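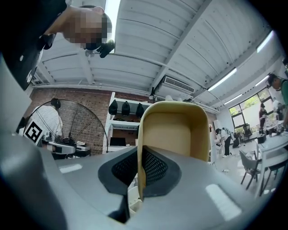 Moving to Castport in December, is it better to ship the boxes or pay for extra luggage?

Posted by Fengying Li, 08/06/2023

Hello everybody. I will move to Castport in December for a work contract of 9 months. I have mostly winter clothes, books and a few kitchen things. The shipping company gave me a price of 2185 for a small shared container, and this seems to me very much for such things. The airline takes 158 for each extra suitcase. My furniture stays with my sister. Did somebody do this move and can tell me what is more reasonable? I am also worried about the customs paper, because I don't understand if used books must be written on it one by one.

2 answers

Sevim Yazıcı

I made the same move from Clorngate, so I will write what I learned.

1. Take the clothes with you in the suitcases. Winter coats are light for their size, and you will need them in the first week. A shared container waits until it is full, and mine came seven weeks after me.

2. Send the books by surface mail in small boxes. Keep each box light enough that you can carry it up the stairs alone. I wrote "used books, personal" with one total value and I had no problem, but please ask at your post office, the rules can be changed.

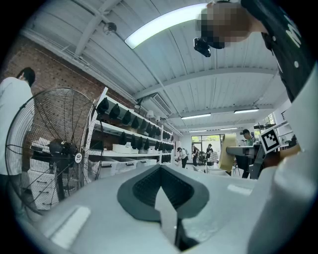
3. Leave the kitchen things. Pots are heavy, and in Castport you find good ones in the second-hand shops near the harbor. I would keep only a knife you like, and it must go in the checked suitcase.

For your nine months I would not pay for the container. If your contract becomes longer, your sister can send the rest later.

Tuncay Bilgin

Container is only good if you have furniture. Check the weight limit for the suitcase also, they are strict.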